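Weekend plan, now in its third week: find out which of two grippers I should buy by making them both tidy the same bedroom. The bedroom is simulated. The mess in my own is not open to outside contractors. 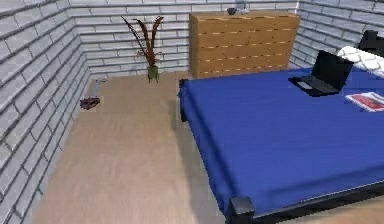 Ginette Bélanger wants to know why I'd bother comparing grippers in sim at all, when contact physics is the part every simulator gets wrong. Fair. She has been right about this since before I owned a computer that could run one.

**2/**

My answer, such as it is: I'm not asking the simulator how hard a finger squeezes. I'm asking whether the thing fits. Can the hand get to the object, at an angle the arm can manage, without putting an elbow through the headboard. Sim is pretty good at elbows.

**3/**

The contestants. First, the Dremomeck, a two-finger parallel jaw. Opens, closes, has no other interests. Second, the Ukness, three fingers that curl, with a wrist adapter as thick as a sandwich and a manual that refers to itself in the third person.

**4/**

Same arm for both, same controller (a Gauthier, more on that later, mostly complaints). Same room, same starting layout. The only thing I swap is the hand and its collision model. I wrote that rule down after breaking it for two evenings.

**5/**

Target list: the small blue bowl on the dresser, the laptop on the bed, the magazine on the bed, and the little dark shoe-ish object on the floor by the left wall. I call it "the slipper" in the config file. Its mesh has offered no opinion.

**6/**

Bowl first, because I wanted an easy win. The Dremomeck pinches the rim: one finger in, one finger out, up it goes. Looks like somebody stealing an ashtray. It worked on nearly every run where the camera gave me a decent rim.

**7/**

The Ukness wants to wrap the whole bowl from above, like a claw machine with self-respect. Lovely when it works. But there's a small pale thing sitting just to the right of the bowl, and the third finger kept introducing itself.

**8/**

You can rotate the wrist so the spare finger points the other way. I did. Then the forearm wanted to go through the wall. White brick, extremely solid, the best-modeled object in the entire project.

**9/**

A word about that pale thing. Against a white wall, my segmentation could not decide whether it existed. Some runs it was an obstacle, some runs it was brick. I have met people with the same problem at parties.

**10/**

So a chunk of what I'd been logging as "gripper failure" was a camera failure wearing a gripper's coat. I had to go back and relabel. Out of 811 grasp attempts, 172 went in the bin as perception errors and had no business being blamed on either hand.

**11/**

Ginette again, by message: that is the most useful number I've posted, and I should lead with it next time. Noted. I have put it in post ten, where it can be found by the determined.

**12/**

The magazine. Oh, the magazine. Flat thing on a flat sheet. The Dremomeck's fingertips are thicker than the gap they need to get into, there being no gap. It pressed down, closed, and came up holding a firm grip on nothing.

**13/**

I tried sliding it to the edge of the bed first and grabbing what hung over. That's the standard trick and in sim it went beautifully, which makes me suspicious. My mattress is a rigid box with a blue sheet drawn on. A real one would dip, and the magazine would go down with it.

**14/**

The Ukness has fingernails. I'm serious, there's a little steel lip on each tip, it's the only page of the manual I enjoyed. In sim the nail got under the cover on the first evening. I do not believe it for a second. This is exactly the kind of contact Ginette warned me about.

**15/**

Laptop: I left it open, since that's how people leave laptops. Both hands wanted to grab the lid, it being the tall part. Both planners were delighted with this. Anyone who has paid for a hinge will see the issue.

**16/**

Wrote a rule that says no lifting by the lid. The Dremomeck then went for the side edge of the base and hauled it up at an angle that made me wince at a thing made of triangles. The Ukness couldn't find a legal grasp and sat there. I scored that as a draw, with a slight nod to sitting there.

**17/**

Slipper, floor level. This is where the sandwich-sized adapter matters. With the Ukness on, the wrist is longer, so the arm has to fold up higher to reach down, and close to a wall it runs out of ways to fold. The Dremomeck just went down and got it.

**18/**

There's also a thin gray stick lying by the wall right above the slipper. It wasn't on the target list. It spent the whole study getting knocked about by whichever hand came by. I've grown fond of it.

**19/**

Promised complaints about the Gauthier controller. It has a setting called "smooth" and a setting called "smooth (legacy)." The legacy one is smoother. The other one adds a pause before the final approach, long enough that I'd lean in to see what was wrong, and then it would go.

**20/**

The pause costs nothing in sim except my composure. On hardware, with a bowl half held, I'd rather not have it. I asked support. They said it is intended. They did not say by whom.

**21/**

Tried a camera swap too. Wrist camera alone is great for the bowl and hopeless for planning a path past the plant next to the dresser. Those long leaves fan out right where the arm likes to swing. Room camera alone sees the leaves fine and loses the bowl the moment the hand covers it.

**22/**

Using both fixes most of it and doubles the number of cables I'll be swearing at later. I set the leaves as a no-go cone and moved on with my life. If you have a nicer way of doing plants, my replies are open. "Move the plant" has been submitted already.

**23/**

Where I've landed: Dremomeck for reach and for anything with a rim. Ukness if your room is mostly tabletops and you like fingernails. For a cluttered dresser against a wall, less hand is more useful, and I say that having wanted the fancy one very badly.

**24/**

Ginette's condition for agreeing with any of this is that I repeat the bowl and the magazine on a real arm, on a real mattress. There's a bench at the Hedport workshop I can book in July. She has offered to bring the magazine. I'm told it will be glossy.

**25/**

Configs and logs go up once I've taken out the comments. Some of them are addressed to the controller by name.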